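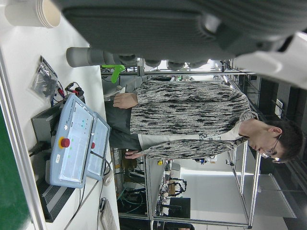

**Ticket 1854: left hand stops talking to us mid-cycle**
Project: Peravico (belt sorting, two arms)
Status: open, again
Related: 1132, closed as "could not reproduce," reproduced ever since

**Symptom**

Left arm reaches over the belt, hand starts to close, then the pendant throws "tool comms lost" and the arm holds where it is. The fingers stay at whatever half-curl they had reached. The right arm carries on as if its coworker had simply gone quiet in a meeting.

Clearing the fault works. It works so well that you get to do it again 11 cycles later.

**Tried so far**

1. Restarted the hand driver. Fine until after lunch.
2. Restarted everything. Fine until slightly later after lunch.
3. Swapped the hand cable for the spare from the Fakell box. Same fault, nicer cable.
4. Ran the right arm alone over the belt with the left one parked, slow speed, palm down, fingers close to the surface.
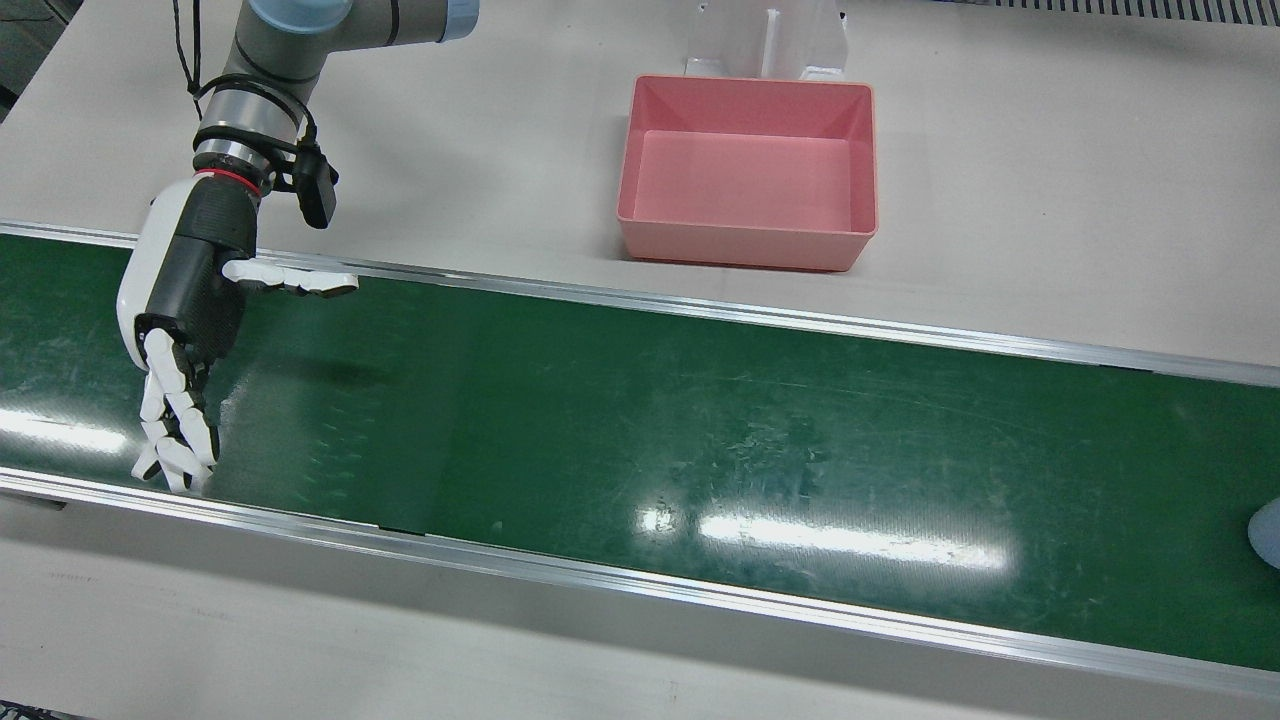

No comms faults on that side in nearly two hours, so I'm leaving the right arm's settings alone and so should you. It uses the same driver version and the same Cuvow grasp file, which rules out the two things I was hoping to blame.

5. Put the left arm back in with the plastic cup as the target. Fault came back with the wrist bent down over the front rail. Wiggling the cable bundle at the wrist by hand (arm stopped, e-stop in, please) brings it on at will. 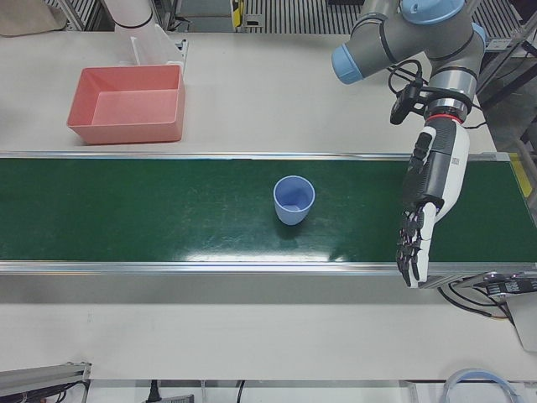 **Current theory**

Connector at the left wrist pulls when the last joint goes past a certain angle. The Ní Mhurchú mounting notes ask for a slack loop there. We have a loop. Slack is a matter of opinion.

**Next**

- Re-tie the bundle with more length at the wrist, rerun step 5
- Cap the joint angle in the program until then
- Reopen 1132 and merge it into this one
- Stop clearing the fault without logging it. The log shows 2. It was not 2.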